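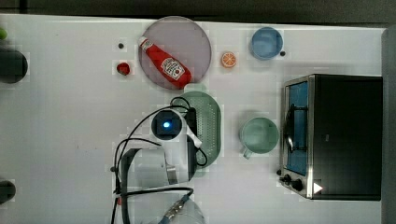

공방 Asberg의 월세는 공구 쓰는 시간으로 나눠 낸다. 선반을 많이 돌린 사람이 많이 내고, 구석에서 인두만 쥐고 있는 사람은 적게 낸다. 합리적인 제도다. 다만 로봇팔을 만드는 사람에게 얼마를 받아야 하는지는 규약에 없었다. 로봇팔을 만드는 시간의 대부분은 공구를 쓰는 시간이 아니라서 그렇다. 대부분은 앉아서 팔을 노려보는 시간이고, 노려보는 데에는 전기가 들지 않는다.

우리 팀은 네 명이다. 직업은 제각각이고 공통점은 설거지를 싫어한다는 것 정도다. 처음 목표도 설거지였다. 첫 회의에서 물과 전자부품의 관계를 검토한 뒤 목표는 '설거지할 그릇을 옮기는 것'으로 내려왔고, 두 번째 회의에서는 '그릇을 집는 것'이 되었다. 세 번째 회의는 열리지 않았다. 이보다 더 내려가면 취미의 이름을 바꿔야 했다.

프로젝트 이름은 Storar다. 이름을 지은 날 우리는 꽤 진지했고, 뜻을 묻는 사람에게는 지금도 각자 다른 대답을 한다. 이름이 정해지자 로고가 나왔고, 로고가 나오자 스티커가 나왔다. 관절은 그다음에 나왔다. 공유 공방에서 이 순서가 뒤집히는 경우를 나는 아직 보지 못했다.

기본 구조는 평범하다. 식탁처럼 꾸민 흰 상판에 팔이 한쪽에서 뻗어 들어오고, 손목에 카메라와 집게가 달렸다. 제어 보드는 Tsai에서 중고로 샀다. Tsai는 전자상가 2층에 있는 가게인데, 간판보다 재고가 먼저 보인다. 보드 상자에는 매직으로 '거의 됨'이라고 적혀 있었다. 무엇이 되고 무엇이 안 되는지 물었더니 써 보면 안다고 했다. 써 보니 통신 포트 하나가 안 됐다. 가게 말이 틀린 것은 아니었다.

집게 끝에 허용한 무게는 900그램이다. 모터 사양표를 펴 놓고 계산기를 두드린 숫자는 이보다 훨씬 컸는데, 팔을 다 편 자세에서 어깨 관절이 내는 소리를 듣고 줄였다. 사양표에는 그 소리가 나오지 않는다. 덕분에 주철 냄비는 명단에서 빠졌고, 케첩병과 머그와 체와 접시가 남았다. 토스터 오븐은 처음부터 집을 물건으로 들어온 게 아니다. 문을 여닫는 과제를 하자며 누군가 집에서 들고 왔고, 그 뒤로 상판에서 가장 넓은 땅을 차지한 채 과제의 순번을 기다리고 있다.

주방 물건을 고른 것은 만만해 보여서였다. 다들 날마다 만지는 것들이니까. 그런데 사람이 날마다 만진다는 말은 사람 손에 맞춰 생겼다는 말이고, 우리 집게에는 엄지가 없다. 머그는 손잡이 방향이 문제다. 컵 입구만 보고 내려가면 손잡이를 찍고, 손잡이만 보고 내려가면 컵이 돈다. 접시는 상판에 납작하게 붙어서 가장자리에 손가락 넣을 틈을 거의 주지 않는다. 병은 구른다. 눕혀 놓은 병을 건드리면 병은 우리가 예측한 방향의 반대쪽으로 가는데, 예측을 뒤집어 입력해도 결과는 같았다.

과일은 모양이 순한 편이지만 힘 조절이 문제다. 집게를 위치로만 제어하던 초반에는 딸기가 한 상자씩 잼이 되었다. 공방 냉장고에 주인 없는 잼이 늘자 다른 팀들이 식빵을 사 오기 시작했고, 우리에 대한 여론은 그때가 제일 좋았다. 전류를 읽어 닿는 순간 멈추도록 고친 뒤로는 잼이 끊겼다. 기술의 진보가 이웃을 기쁘게 하지는 않는다는 걸 그 주에 배웠다.

케이블 이야기도 해야겠다. 손목까지 올라가는 검은 케이블은 설계도에서 가느다란 선 하나였다. 실물은 고리를 이루며 팔을 감고, 팔이 돌면 같이 돌다가 어느 각도에서 갑자기 의견을 갖는다. 케이블 체인을 달면 된다는 조언을 많이 들었다. 달았다. 체인이 무거워서 손목이 처졌다. 뗐다. 지금은 여유를 넉넉히 주고 손목 회전을 140도로 묶어 두었다. 소프트웨어로 해결했다고 발표 자료에는 썼다.

카메라 모듈은 Stirnberg를 쓴다. 손목에 카메라를 달자는 안은 표결까지 갔다. 천장에 하나만 달면 계산이 쉽다는 쪽과, 마지막 몇 센티미터는 손목에서 봐야 한다는 쪽이 갈렸다. 결국 둘 다 달기로 했고 계산은 두 배로 어려워졌다. 천장 카메라는 팔이 물건을 덮는 순간 쓸모가 줄어든다. 하필 집기 직전이 그 순간이다. 손목 카메라는 그때 제일 잘 보지만, 대신 너무 가까워서 자기가 무엇을 보는지 모를 때가 있다.

이 문제를 가장 오래 끈 물건이 연두색 체였다. 체라는 물건은 사람이 보기에는 그릇이고, 가까이 간 카메라가 보기에는 구멍이다. 똑같은 구멍이 옆에 또 있고 그 옆에도 있으니, 특징점을 맞추는 알고리즘은 한 칸 옆의 구멍을 아까 그 구멍이라고 우긴다. 화면 속의 체는 가만히 있는데 팔은 체가 움직였다고 믿는다. 믿고 따라간다. 처음 이 현상을 봤을 때 우리는 모터를 의심해 어깨 관절을 통째로 분해했다. 조립하고 나니 나사가 하나 남았고, 그 나사는 지금도 공구 서랍에 있다.

반사도 거든다. 조명이 표면에 번들거리면 구멍의 밝기가 제멋대로 바뀌고, 깊이를 재는 쪽에서는 체가 있다가 없다가 한다. 조명에 기름종이를 씌웠더니 나아졌다. 기름종이가 누렇게 되자 다시 나빠졌다. 소모품 목록에 기름종이가 올라간 로봇 프로젝트가 얼마나 되는지 모르겠으나, 베이킹용이 제일 무난하다는 정도는 말해 줄 수 있다.

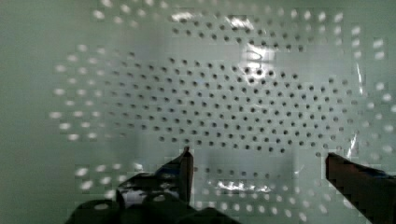 구멍이 많은 물건을 손목 카메라만으로 집을 수 있을까?

가까이 가기 전에 테두리를 잡아 두면 된다. 멀리서 전체 윤곽과 중심을 한 번 계산해 저장하고, 마지막 구간에서는 구멍 무늬를 추적하지 말고 저장한 위치로 천천히 내려간다. 손가락이 닿았는지는 영상보다 모터 전류로 판단하는 편이 안정적이다.

위의 요령을 말로 하면 세 문장인데 코드로는 그렇지 않았다. Storar의 제어 코드는 지금 3398줄이다. 그중 100줄은 주석이고, 주석의 상당 부분은 누가 썼는지 밝혀지지 않은 사과문이다. '임시로 이렇게 둠'이라는 줄은 가장 오래된 줄에 속하고 가장 많은 함수가 거기에 기대고 있다. 지우자는 제안이 나오면 다들 커피를 가지러 간다.

공유 공방에서 만드는 일에는 집에서 혼자 만드는 일과 다른 곤란이 있다. 우선 상판이 식탁처럼 생겼다. 지나가던 사람이 접시를 조금 밀어 놓고 자기 노트북을 펼친다. 저녁에 와 보면 보정값이 전부 틀어져 있다. 그래서 테이프로 자리를 표시하려 했지만 테이프가 카메라에 물체로 잡혔다. 펜으로 작은 점을 찍는 안도 있었는데, 그 점을 집으러 가지 않는다는 보장이 필요했다. 안내문을 붙이는 것으로 타협을 보았다. 안내문은 누구나 읽을 수 있는 곳에 붙어 있고 보정값은 여전히 가끔 틀어진다.

소음 문제도 있다. 팔은 조용하다. 시끄러운 것은 우리다. 집게가 머그를 들어 올릴 듯하면 네 명이 숨을 멈추었다가 동시에 탄식하는데, 옆자리에서 가죽을 꿰매는 사람에게는 그게 꽤 거슬린다고 한다. 탄식은 복도에 나가서 해 달라는 요청을 받았고, 우리는 대체로 지키고 있다.

좋은 점도 적어야 공평하겠다. 브래킷이 부러진 날 옆 팀이 자기들 프린터의 출력 순서를 양보해 주었다. 그 흰 브래킷은 부품 가운데 유일하게 아직 말썽이 없고, 우리가 설계하지 않았다. 목공 쪽에서는 상판 수평을 봐 주었다. 상판이 기울어 있었다는 사실을 그때 처음 알았으니, 그 전까지 병이 구르던 방향에 대해 쓴 회의록은 전부 폐기했다. 물리학에 사과할 일이 하나 늘었다.

비슷한 걸 해 보려는 독자가 있다면 순서를 권하고 싶다. 먼저 비상정지 버튼을 단다. 스티커보다 먼저 단다. 그다음에 집게를 열고 닫는 것만 일주일 한다. 지루하지만 이때 전류값을 기록해 두면 나중에 과일값이 덜 든다. 팔을 움직이는 것은 그다음이고, 카메라는 맨 나중에 단다. 우리는 카메라부터 달았고, 덕분에 아무것도 못 집는 팔의 고화질 영상을 넉넉히 보유하게 되었다.

물건은 부엌에서 가져오되 아끼지 않는 것으로 한다. 색이 연한 물건은 흰 상판과 잘 구별되지 않으니 상판 색을 먼저 고민하는 게 낫다. 우리가 흰 상판을 고른 이유는 그게 공방에 남아 있었기 때문이다. 바꾸자는 말은 봄부터 나왔는데, 바꾸려면 위에 있는 걸 전부 내려야 한다.

Asberg는 9월에 하루 문을 열고 회원들의 작업을 보여 준다. Storar는 머그를 옮기는 시연을 신청해 두었다. 신청서의 '성공 기준' 칸에는 머그가 상판 위에 남아 있을 것이라고 적었다. 토스터 오븐 문 열기는 예비 과제로 올렸는데, 문이 생각보다 뻑뻑해서 지금은 팔이 문을 당기면 오븐이 통째로 따라온다. 오븐 밑에 붙일 미끄럼 방지 패드를 주문해 놓았고 배송은 늦어지고 있다.

관련 기사
중고 서보모터를 살 때 귀로 확인하는 법
공유 공방의 냉장고 규약, 세 곳을 비교하다
납땜 연기와 창문 하나: 환기 장치 직접 만들기
3D 프린터 출력 대기열에서 싸우지 않기
버려진 토스터로 만든 리플로 오븐, 그 뒤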